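ロボット部 夏の発表会 話すためのメモ
(持ち時間は二十分くらい。読み上げ用ではなく、忘れないための覚え書きです。括弧の中は自分あて)

はじまり

みなさん、こんにちは。日曜日の午後の、いちばん眠たくなる時間に集まってくださって、本当にありがとうございます。前の方、椅子がまだ空いていますので、どうぞ遠慮なくお進みください。(ここで少し待つ。水を一口飲む。早口にならない)

わたしは部活動の顧問をしております。もともとは理科の教員で、ロボットのことは生徒たちに教わりながら覚えてきたようなものです。ですから今日の話も、専門の先生がなさるような立派なものにはなりません。放課後の理科準備室の隣で、生徒たちがどんなことに悩んで、どんなことで大喜びしているのか、そのあたりをゆっくりお話しできればと思っています。

うちの部のチーム名は「Lulitlow」といいます。ルリトロウ、と読みます。由来をよく聞かれるのですが、先輩の代から受け継いだ名前で、わたしが顧問になったときにはもうこの名前でした。部室の扉にも手描きの看板がかかっています。今年のアームには「Gruvley」、グラブリーという名前がつきました。名前を決めるだけで放課後を二回使いまして、そんなことより早く配線を、とわたしは内心はらはらしておりました。けれども名前がついたとたん、みんな扱いが丁寧になったんですね。工具を上に置きっぱなしにする人が減りました。

(名前の話は長くなりがち。ここまで三分)

今年の課題について

今年参加する大会は「Besnard杯」といいまして、七月に予選があります。ご存じない方も多いと思いますので、少しだけ説明させてください。机の上に置かれた日用品を、アームでつかんで、持ち上げて、決められた場所に立てて置く。ルールとしてはそれだけです。小学生のお子さんなら、夕飯のお手伝いで毎日やっているようなことですよね。

ところが、これがなかなか難しい。初めの練習で、生徒たちは積み木を使いました。四角い積み木はとても素直です。両側から挟めばちゃんと止まってくれますし、少し斜めに入っても、指の面に沿って向きが直ります。積み木だけを相手にしているうちは、部室の空気もたいへん明るくて、これなら予選は大丈夫だね、なんて話をしておりました。

そこから日用品に移ったとたん、うまくいかなくなりました。スポンジはつぶれますし、紙コップは口のところと底のところで太さが違います。マグカップは取っ手の向きひとつで、つかみ方をすっかり変えなくてはなりません。一年生のひとりが「物って、こんなに形がちがうんですね」とつぶやいたのを、わたしはよく覚えています。当たり前のことなのですが、手で持っているとつい忘れてしまうんですね。

(ここで会場に聞いてみる。今朝、手に持ったものをいくつ思い出せますか。答えが出なくても気にしない)

ペットボトルの回

さて、今日いちばんお話ししたかったのが、ペットボトルの練習のことです。課題の品物は当日まで発表されませんが、飲み物の容器は出るだろうと生徒たちが言うので、それならば時間をかけてやってみようということになりました。

水の入ったボトルは、透明なところと、ラベルの巻いてあるところがあります。カメラを使って位置を探すときには、この透明なところがくせ者です。後ろの壁が透けて見えたり、光がつるっと反射して白い筋になったりします。ですから生徒たちは、色のはっきりしたふたや、ラベルの端を目印にしようと考えました。たいへん良い考えだと思います。わたしは最初、胴体をまるごと見つけさせればいいじゃないかと言ったのですが、あっさり却下されました。 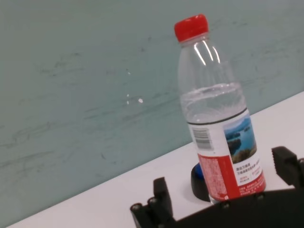 ペットボトルをつかむときは、どのあたりを狙えばいいのですか。
まずは胴の、凹凸が少なくて固いところを狙います。中身が少ないボトルはへこみやすいので、力を弱いところから少しずつ足していき、持ち上げる前に一度止めて、滑っていないかを確かめます。

この受け答えは、部の練習ノートの最初のほうに書いてあるものです。新しく入った部員がかならず聞くので、二年生がきれいに書き直してくれました。

赤いふたのボトルは、離れたところからでも目で追いやすいですね。こういう色があると、生徒たちは「助かる」と言います。一方で、ラベルの赤いところも同じくらい目立ちますから、赤い色だけを頼りにしていると、ふたを探しているつもりでラベルを見つけてしまうことがあります。色と、それから高さの両方を見るようにしようというのが、話し合いで出た案でした。

それから、バーコードです。白地に黒の細かい線ですから、模様としてはとてもはっきりしています。ある生徒が、ここを目印にすれば向きまでわかるのではないかと言い出しまして、それはもう目を輝かせて説明してくれました。ただ、ボトルがくるりと回っていたら裏側に隠れてしまいます。本人も説明している途中で気がついて、だんだん声が小さくなっていきました。わたしは、途中で自分で気がついたことのほうを大いに褒めました。

(ここは笑ってもらえるところ。本人も会場にいるので、からかう調子にならないように)

数字の話を少し

保護者の方から、練習はどのくらいしているのですか、と尋ねられることがあります。練習ノートには、つかむ練習を一回ごとに記録しています。品物の名前、置いた向き、つかめたかどうか、気がついたこと。全部の品物を合わせると、この発表会の準備を始めた時点で3581回になりました。わたしも集計の画面を見て、思わず声が出ました。

そのうち、置くところまで成功したのが1779回です。だいたい半分ですね。半分しかできていないのか、とがっかりされる方もいらっしゃるかもしれません。でも、この中には春先の、まだアームの向きを左右逆に動かしていたころの分も入っています。生徒たちは、その分も消さずに残しておきたいと言いました。わたしはその気持ちがとても好きです。

もうひとつ、ペットボトルだけを続けて試した日がありました。この日は全部で105回、置けたのが70回です。ちょうど三分の二になります。できなかった分のノートを読みますと、「倒した」「滑った」という短い言葉に交じって、「指が先に当たった」という書き込みがいくつも並んでいます。つまり、つかむ以前に、近づき方でつまずいていたわけです。

そこで次の練習からは、すぐに挟みにいくのをやめました。少し手前でいったん止まり、指を大きめに開いて、ボトルがその間に来ているかを見る。それからまっすぐ寄っていって、閉じる。人間でしたら、ひょいと手を伸ばして終わりの動作です。それを細かく区切って、ひとつずつ順番に書いていくのですから、根気がいります。

部員たちの役割

部の中では、動きを書く係、部品を作る係、記録をつける係に分かれています。とはいえ、この分け方はかなりゆるやかです。部品を作る係が記録に口を出しますし、記録の係がねじを締めていることもあります。

特にお話ししておきたいのが記録の係です。ロボットの部活というと、どうしても動かす人、作る人に目が行きますでしょう。入部したての子も、みんなそちらをやりたがります。けれども、先ほどの「指が先に当たった」に気づけたのは、毎回あきらめずに一行を書いてくれた人がいたからです。うちではこの係を学期ごとに交代で受け持つことにしました。最初は渋っていた子が、交代の時期になると「もう少しやりたい」と言い出したりして、おもしろいものです。

練習用のプログラムには「Nolier」という名前がついています。ノリエ、だそうです。これは部員たちが代々書き足してきたもので、古いところには、もう卒業した先輩の独り言のようなメモがそのまま残っています。「ここはさわるな、動いているから」などと書いてありまして、後輩たちは律儀に守っております。いつかはきちんと整理しなくては、と毎年言っているのですが、予選が近づくとそれどころではなくなるんですね。

(時間を確認。ここで十五分を過ぎていたら、次の段落は飛ばす)

失敗した日のこと

アームがまるで動かない日もありました。電源は入る、画面にも何も出ない、なのに肩の関節だけがうんともすんとも言わない。放課後いっぱい調べて、原因は抜けかけたコネクタひとつでした。挿し直したら、すうっと動きまして、全員でへなへなと床に座り込みました。翌日から、始める前の点検表に「コネクタを指で押す」という項目が増えています。わたしも今では、家の炊飯器の調子が悪いと、まずコンセントを押してみるようになりました。

これからのこと

予選までは、ボトルを置く場所を毎回変える練習を続けていきます。いつも同じところに置いていると、どうしてもその場所だけが上手になってしまいます。それから、水の量を変えたときにどう変わるかも、表にまとめたいと言っています。たっぷり入っているときと、少ししかないときでは、重さも、重心の高さも違いますので。

最後に、ご家庭の皆様へお願いがひとつあります。練習に使う空き容器を集めています。形が変わっているものほど喜ばれます。洗って乾かして、お子さんに持たせてください。ガラスのものだけは、申し訳ありませんがご遠慮いただいています。

このあと休憩をはさんで、隣の教室で部員たちがご質問をお受けします。難しい質問でも、どうか遠慮なさらずに聞いてやってください。答えに詰まったときは、先ほどの練習ノートをめくりながら、一緒に考えると思います。

(礼。マイクを司会の生徒に戻す。電源を切らずに渡すこと)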